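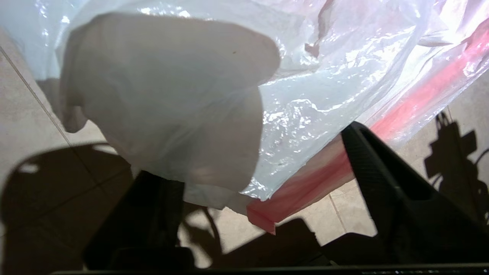

2020-11-22

Quiet Sunday, so I gave the two-arm machine the long look-over I have been promising it since March. Most of this is for Shu-fen, who takes over on the floor-litter work, but anybody who ends up with the keys should read the part on the fingers.

Fingers first, then. The ridges near the tips do most of the gripping when the thing being held is thin film, and they fill up with dust and floor grit sooner than you would think. I went over all of them with a dry nylon brush, then a damp cloth, then let them sit while I made tea. Please don't use the solvent wipes from the drawer! I tried one last spring on an old spare finger and the surface went slick and shiny, and that finger now lives in the scrap box. The spare set we have is from Ameck and is still sealed.

Grip force for plastic bags is at 7 on our own scale. It was at 5 when I came in, left over from the paper cup sessions, and I'd rather it didn't drift back without a note in here. If you change it for something else, write the old number down next to the new one — I have spent too many mornings wondering what past me was up to.

Closing speed I left alone. The pause after closing, before the arm starts to lift, is 500 milliseconds, and I'm fond of that pause. Film needs a moment to settle between the fingers, and the operator needs a moment to look at the wrist view and decide whether it's a real pinch or only a fold lying across the tips. Sun coming in makes that harder to judge, as white plastic glares terribly, so take your time over it.
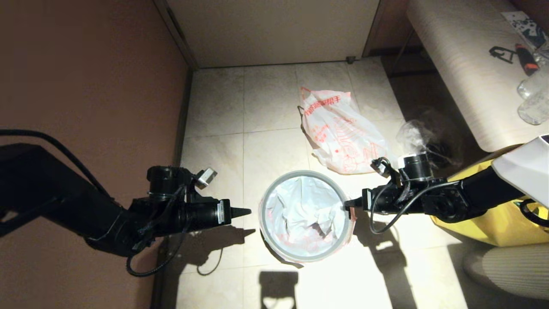 Hulluvus Household Handling Group, Arms and Grippers

Floor layout for the bag task is the usual one: basket on the tiles between the two grippers, lined with a bag, and the loose bags farther out toward the furniture. The right gripper goes to the rim of the basket and the left works out over the open floor. I like having one arm at the rim, since an empty basket weighs next to nothing and will happily scoot away from you.

Cables. I checked both arms from the shoulder down, bending each loop by hand with the power off. The loop that hangs under the left arm is the one I worry over, because the arm is so often down low in this task and the slack swings close to whatever is on the floor. I retied it one clip higher and ran the arm through its full reach, slowly, with my hand on the stop button. Nothing pulled tight. If you see it brushing the tiles, stop and tell me, or tell Tsz-kin, who routed it in the first place and has opinions.

Wrist screws, both sides: checked with the small driver, none loose. I put a fresh paint mark across each head so you can see at a glance if one has turned. Camera mounts the same. The lenses got the soft cloth and nothing else.

Still to do:
Order more nylon brushes (the Briron ones shed, try another kind).
Ask Iwasaki whether the longer cable clips are back in stock.
Re-zero both grippers once the new fingers go on, then leave the machine powered for 72 hours and check the zero again before trusting it.
Find out who keeps borrowing the small driver.

Shu-fen, the brush and cloth are in the top tray, and I've left the grip numbers taped inside the lid.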